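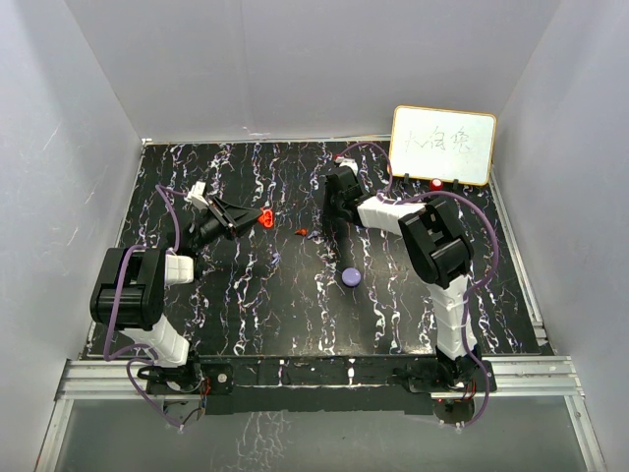 A black tabletop with a marble pattern. Look for the lavender and rust tints along the white veins!

Where Do Marble's Squiggly Lines Come From?

Have you ever run your finger along one of those zigzag lines in a stone floor or a fancy countertop and wondered who drew it? In real stone, those lines are called veins, and they take a very, very long time to make.

Marble starts out as limestone, and a lot of limestone is made of tiny bits of shell that piled up on the sea floor. Deep underground the limestone gets squeezed and heated until it changes into marble (grown-ups call this "metamorphic" rock, a fun word to say slowly). Sometimes rock cracks, too, and water carrying minerals seeps into the cracks. Bit by bit the minerals are left behind, and a crack can fill up with white crystals. Iron can add rusty reds and browns.

At the old Staver quarry there is a wall of dark stone with more than 40 veins in it, and visitors love to follow one with their eyes and see where it ends up. It's harder than it sounds!

A pattern can also be printed, like the one on our tabletop. Printed marble borrows the look of stone, jagged lines and all, and it's handy for tables, shelves and even wrapping paper.

Try it yourself: paint a sheet of paper black, let it dry, then wiggle a thin white line across it with a shaky hand. Add a little purple or brown along one side.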